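Courses > Building Services and Housekeeping > Unit 4 > Handout: Floors, cables and walls

We use cookies to remember your language and your place in the course. Accept / Settings

Unit 4. Floors, cables and walls
Handout for the Thursday group, Drumitari Training Center

Please read this handout before the practical hour. In the last unit we spoke about hard floors. Now we come to carpet, and to everything that people leave on the carpet. In my experience the second subject takes more time than the first.

4.1 Carpet in offices and classrooms

Most carpet you will meet at work is gray, and most of it has more than one color in the yarn. Makers choose a flecked pattern because it hides small dirt between two cleanings. For the cleaner this has a bad side. You can not judge a flecked carpet by looking straight down at it. Go to the far end of the room, bend your knees and look along the floor against the light. Crumbs, threads and paper clips will show themselves.

Vacuum slowly. One pass forward and one pass back on the same strip, then move over by half the width of the head. In the Fladport building, where our students do their practice, one floor has 2,014 square meters of carpet, and a new student always wants to run. Please do not run. A fast pass takes only what lies on top.

4.2 The line where carpet meets wall

The head of the vacuum does not reach the last part of the floor next to the wall, so dust stays there as a gray stripe. If the wall is painted white or nearly white, the dust rises onto the paint also, and then you have two jobs.

Use the narrow nozzle first, along the whole wall, and only after that the wide head. Do not press the metal tube against the paint. Black marks from a tube are difficult to remove, and on matte paint the rubbing leaves a shiny place that is worse than the mark.

4.3 Cables on the floor

A cable lying on a carpet is a question for the cleaner: may I touch it? Our rule in this course has two cases.

Case one, the cable is connected to something. You do not unplug it. Vacuum up to it, lift it with the hand, vacuum under it and lay it back in the same place. Write the room number in the book if it crosses a walking path.

Case two, both ends are free. Then you may pick it up, coil it and put it on the nearest desk with a note. Never take it to the store room, even if it looks old – someone will search for it the next morning.

In both cases find the ends before you pull. A loop can look free in the middle and be tight behind a cabinet. Look also for a small plug or connector along the length. It is thicker than the cable and it catches under the vacuum head, and a dark one is easy to miss. 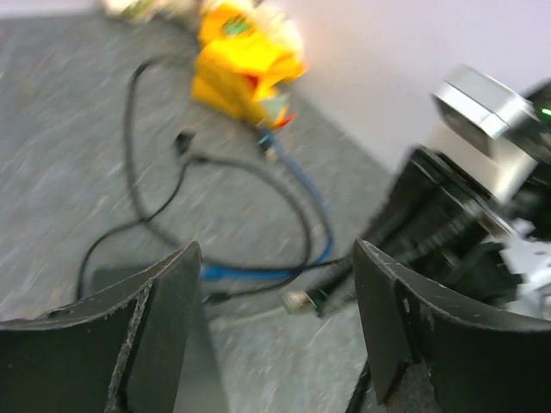
Photo: Narov course archive, Unit 4

A long black cable on gray flecked carpet, in a wide loose loop, with the pale wall close by. Before the practical hour, write down in which order you would work in such a place. Most students begin with the vacuum. I would begin by following the cable with my eyes to each end, and I would leave the corner by the wall for the narrow nozzle.

4.4 How to coil

Hold one end in the left hand. Make loops as wide as your forearm and let the cable turn a little between your fingers with each loop, so it does not twist. Do not wind it around the elbow. Close it with a soft strap. The Kırmızıgül straps in the supply box are fine, and each box holds 300, so there is no need to use adhesive tape.

For next time: bring closed shoes and read pages 4 to 6 of the safety booklet.

Comments (3)

mopandbucket
The trick with looking along the floor is very good. I did it in my own living room and was ashamed.

T. from the evening group
Do we write in the book also when the cable is under a desk and not on the path?

Course office
Only when it crosses a path. Under a desk you can leave it, but vacuum carefully.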